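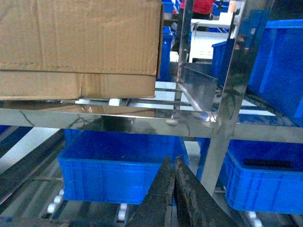

종이 상자는 몇 번까지 다시 쓸 수 있습니까?

정해진 횟수는 없습니다. 바닥이 평평하고 모서리에 힘이 남아 있으면 우리는 계속 씁니다. 손으로 눌렀을 때 벽이 쉽게 휘면 그때 폐지로 보냅니다.

선반과 상자, 예롤라르드 창고의 작은 사진첩
2018년 9월 3일

저는 베라몽 거리에 있는 예롤라르드 창고에서 포장 일을 합니다. 한국어로 글을 쓰는 것은 아직 서투릅니다. 그래도 우리가 매일 만지는 물건을 한 번 소개하고 싶었습니다. 창고에는 롤러가 달린 금속 선반이 있고, 파란 플라스틱 상자와 갈색 골판지 상자를 같이 사용합니다. 파란 상자는 창고 안에서만 돌고, 골판지 상자는 밖으로 나갑니다.

지난 7월에 선반의 자리를 새로 정했습니다. 큰 골판지 상자는 꺼내기 쉬운 앞쪽에 둡니다. 한 줄의 길이가 짧아져서 걷는 시간이 줄었습니다. 작은 변화이지만 저녁에 다리가 덜 아픕니다.

골판지는 가장자리부터 약해집니다. 위쪽이 찢어지고 종이의 속이 보이는 상자도 자주 있습니다. 바닥의 접힌 선은 큰 문제가 아닙니다.

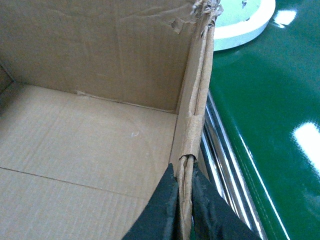 저는 빈 상자를 받으면 먼저 안쪽 모서리를 손가락으로 따라가 봅니다. 벌어진 곳이 있으면 종이테이프를 한 번 감고, 가벼운 물건에만 씁니다. 요툼에서 주문한 새 상자는 한 묶음에 34장이고, 우리 창고는 한 철에 1,000장을 씁니다. 그래서 헌 상자를 잘 고르는 일이 중요합니다. 18kg이 넘는 물건은 언제나 새 상자에 넣습니다.

파란 상자는 옆면에 세로 줄무늬가 있어서 튼튼합니다. 위가 열려 있으니 안에 무엇이 있는지 바로 알 수 있습니다. 다만 큰 골판지 상자를 선반 위로 옮길 때에는 앞이 잘 안 보입니다. 저는 그럴 때 천천히 움직이고, 상자의 아래쪽 선을 선반과 나란히 맞춥니다. 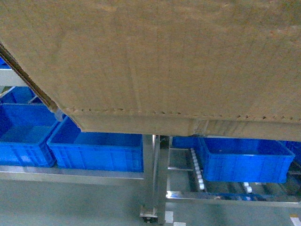
큰 상자를 선반에 올리기 전에 무엇을 확인해야 합니까?

바닥의 날개가 잘 닫혀 있는지 먼저 봅니다. 그다음에 놓을 자리의 폭을 확인하고, 롤러 위에 종잇조각이나 끈이 있으면 치웁니다. 무거운 상자는 아래 칸에 놓는 것이 좋습니다.

최근 글
골판지 상자를 접어서 보관하는 법
종이테이프와 비닐테이프의 차이
롤러 선반 청소하기
자크(Żak) 포장 끈을 써 본 이야기
파란 상자 씻는 날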